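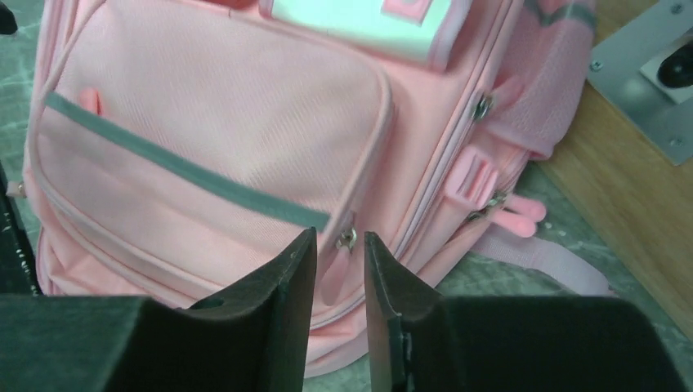 I got to the repair shop in Gudthorpe ten minutes early and the owner was already at her machine, foot on the pedal, a mouthful of pins, waving me toward a stool with her elbow. She fixes bags. School bags, camping packs, the odd briefcase, and once a bagpipe case that she still talks about like an old boyfriend. She asked me to leave her name out ("my sister will read it and call me") so I have.

She used to work in the office at Erraji, the upholstery place out on the Stitley road, and she learned to sew there on her lunch breaks. "The guys in the back had these big old walking-foot machines and I just kept hanging around until somebody let me try one. I broke four needles the first day. Four! They made me buy the new ones."

When the office job went she bought one of those machines off them for $900, which she says was every cent she had, and put it in her garage. The garage lasted two winters. Now she has the old key-cutting place next to the bakery, and the whole room smells like cinnamon until lunchtime (I was very happy in there).

I asked what comes in the most, and she didn't even look up. "Zippers. Zippers, zippers, zippers. People think the teeth are gone and they want the whole thing ripped out. Half the time it's the slider. It gets stretched and it can't squeeze the teeth together anymore. I put a new slider on and you're out the door."

So what do you charge for that? "Six dollars. Then they get mad at me because they were ready to throw the bag away and buy another one!"

Her busiest stretch is late summer, right before school, and then there's a second rush in November that she can't explain at all. Last year she did 145 bags that month. She keeps a notebook for it, a fat green one, and she flipped back through to show me the running total since she opened: 3377. I said that seemed like a lot of bags for a town this size and she laughed so hard she had to put her scissors down.

"They mail them to me now. I got one from Plement last week, and that's a three-hour drive. The box cost more than the repair."

Straps are the other big thing. She hates how most of them are put in, just a single row of stitching with all that weight hanging off it, and she got up to show me hers, a box with an X through it, gone over twice. "Pull on that," she said. I pulled. "No, really pull." I put my foot against the table leg and pulled, and nothing budged except the table.

Her oldest customer is 83 and brings in the same canvas hiking pack every spring. There is very little of the original left. "The flap, I think? And one buckle. He won't let me touch the buckle."

I did ask about washing, because my own daughter's bag is a crime. Cool water, she told me, a little dish soap, an old toothbrush for the seams, and hang it upside down with every pocket open. Keep it out of the dryer. "The coating on the inside peels off like a sunburn, and then you come see me and I can't do a thing about it."

She's open mornings until one, and she'd like you to empty the bag before you bring it in. She has found a lot of bananas.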